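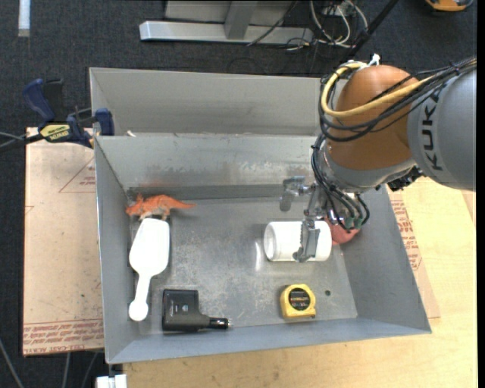 Step 4. Sorting the odds-and-ends bin

Okay, on to my favorite part of the Zambridge storage setup! By now your shelves are up and you've got a pile of homeless stuff on the floor (mine was embarrassing), and all of it needs one landing spot. I like a plain gray metal bin for this, with things spread out enough that you can spot the yellow tape measure or the orange dinosaur without digging. Round things like balls go up near a wall.

1. Set the bin on the bottom shelf, long side facing you.

2. Put in anything you reach for every week. Tools toward the front, toys toward the back.

3. Lay cylinders on their sides. I stood mine up for 2 months and they fell over every time I grabbed something.

4. Stop when you can still see plenty of floor. More stuff than that? Start a second bin!

Note: Kane Treloar lines his with felt to keep the noise down. I tried it, hated picking the lint out, and went back to bare metal.

Caution: Run a finger along the rim before you load it. If you feel a burr, file it smooth and wipe out the filings.

Labels are in Step 5, so keep your marker handy.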